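Ticket 2239
Site: Stasley, cell 11
Equipment: Kulau two-arm bench cell, Brositz controller
Category: Motion fault / safety
Severity: 2
Status: Open, monitoring

Reported problem
Right arm stops during the whiteboard tidy task with error 1425 (following error, wrist joint). The left arm does not stop with it. It completes its current move before the cell goes to hold. Both arms should halt together on any axis fault.

First seen in December after the controller update. Over 24 occurrences since, all with the right arm reaching inward across the board. No contact with an operator. One marker was crushed.

Checks done
Power-cycled controller. Fault returned on the next run.
Swapped the right gripper for the spare. No change.
Ran the right arm alone with the left arm parked. No fault.
Ran both arms at half speed. Fault returned, less often.
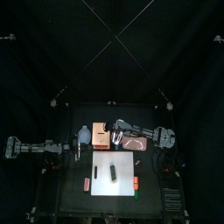 Cell 11, both arms over the table, board and markers in the work area.

Findings
The log shows the wrist joint lagging its commanded position just before each stop. The collision model still had the old gripper length for the left arm, so the planner allowed the two grippers closer than intended and then corrected late. The correction exceeds the wrist speed limit and trips 1425.

The missing left arm stop is a separate issue. The Guerra safety relay was wired correctly, but the update had reset the linked-stop parameter to its default (off).

Actions
Left gripper length corrected in the collision model.
Linked stop set to on and tested from each arm at low speed. Both arms halted.
Parameter backup saved under this ticket number.

Outstanding
Full-speed run with operators outside the guard line. Check the linked-stop setting on the other cells that took the same update. Do not clear 1425 remotely until both are done.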